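A workcell you can rent by the week

Drinden started with one crate and one customer. Now the company ships its Natetti kit, a pair of robot arms on a rail with a small walled workspace, to anyone who wants to try automation without buying it first. I spoke with one of the founders on a Wednesday, over a bad line and a lot of background clatter, and came away wanting a crate of my own!

"People think they need a factory," the founder told me. "They need a bench and a free afternoon." Setup takes 2 hours if you read the manual, and a bit longer if you don't (I asked which kind of customer is more common and got a long laugh). The arms, the rail, the panels and the Marard control software all arrive together, and the rental can be stretched week by week.

Their first tester was Hijazi, a packing shop that wanted help with mixed parts. The shop kept the kit for 9 weeks and sent back pages of notes, most of them on grippers. "They were right about nearly all of it," the founder said. "We rewrote the grip settings in March, and you can feel the difference." 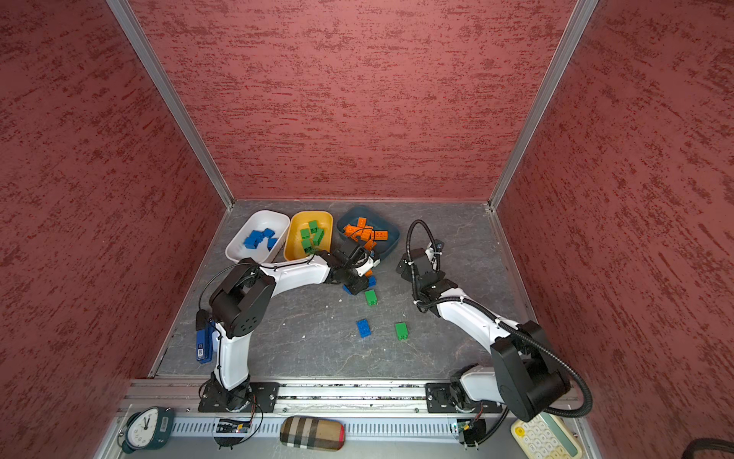

Sorting is the job the company likes to start new users on, and I can see why: you know at a glance how far along you are. Toy bricks make a lovely practice load, with blue in the white bin, green in the yellow one and orange heaped in the teal one, and a few still out on the gray floor between the arms. "Bricks are hard enough to be interesting," the founder said. "They land on their sides, they lean on each other. You learn a lot from one brick."

The starter lessons cover 200 short exercises, and users can record their own. I asked what comes next, and the answer came fast: softer fingers, and a longer rail for people who keep asking for one.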